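Journals > Textiles in Use > Knitted Accessories > Full text

We use cookies to remember your reading preferences. Accept | Manage settings

4. Slack and fold formation in ribbed knit gloves

4.1 Terms and material

The word "slack" is used in this section for fabric that lies over the hand without being under tension in either the wale or the course direction. A fold is any place where slack fabric rises from the surface and turns back on itself. A crease is shallower: the fabric changes direction but does not overlap. The distinction matters for wear, as the two sides of a fold rub against each other and the two sides of a crease do not.

The gloves in the main series were knitted at Zodano in a fine rib, in black, from the Nunder yarn described in Section 2. All were cut off short at the fingers. A second series, supplied by Pruvemia, used the same yarn with a plain body and ribbing at the cuff only. The two series were given the same finishing treatment, and no glove was pressed before use. Fold observations were made by Evaristo Bianchini, using the grading scale set out in Section 3. The full record contains 3394 graded observations, of which 1702 concern the back of the hand. The remainder are divided between the cuff, the palm and the base of the thumb.

4.2 Position of the slack

In both series the palm was the flattest part of the glove. Folding was heaviest over the back, between the knuckles and the wrist. Grade 5, the highest on the scale, was recorded there repeatedly in the ribbed series but only twice in the plain series. The cuff showed a different pattern, with long wrinkles running around the limb. These were broad and low, and most were graded 2.

Figure 1. Black knit over the back of the hand, fingers below the lower edge.
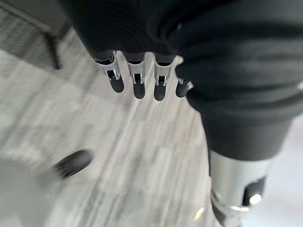

Ribbed fabric stores width in its furrows and gives it up when pulled. Over a flat surface this recovery is even, and the surplus remains hidden in the rib. Over the back of a hand it is uneven, and the surplus has to go elsewhere. With no finger sheath to hold the lower edge in place, the body of the glove can ride towards the wrist and gather. The thick folds in Figure 1 would fall in the upper part of our scale, whereas the broad wrinkles further along, on the sleeve-covered forearm, are of the cuff type. The lower edge has also folded forward on the right, far enough to hide most of one finger. We refer to this as edge overhang. It is graded separately from back folding, and the two should not be added together.

Overhang was seen mainly in gloves with a loose lower edge. Where the edge had been bound with a second row of stitching it was uncommon, although binding did nothing to reduce the slack higher up. In several bound gloves the folds were merely displaced towards the wrist. The Ñahui pattern, which narrows the body by dropping wales above the knuckles, gave lower grades at the back without any change at the edge. No glove in either series combined the narrowed body with a bound edge, so the joint effect is not known.

4.3 Visibility of folds in dark fabric

Grading black fabric by eye presents a practical difficulty. Fold depth is judged from shadow, and on a black knit the shadow side of a fold differs little from the fabric beside it. Observers tend to rely on the lit side, where the surface looks slightly greyer. Under a single lamp this leads to low grades for any fold lying parallel to the light. A trial regrading in April, with the lamp moved to the opposite side of the bench, raised around a tenth of the back grades by one step and lowered very few. The published values are those from the first lamp position.

Rib direction offers a more dependable cue. Where the furrows can be followed without a break, the fabric is at most creased. Where they disappear under a neighbouring part of the glove and come out at another angle, a fold is present whatever the lighting. This rule was applied to all doubtful cases in the ribbed series. It could not be used on the plain bodies, and the grades for that series should be read with more caution.

Contact the editorial office | Copyright and permissions | Back to top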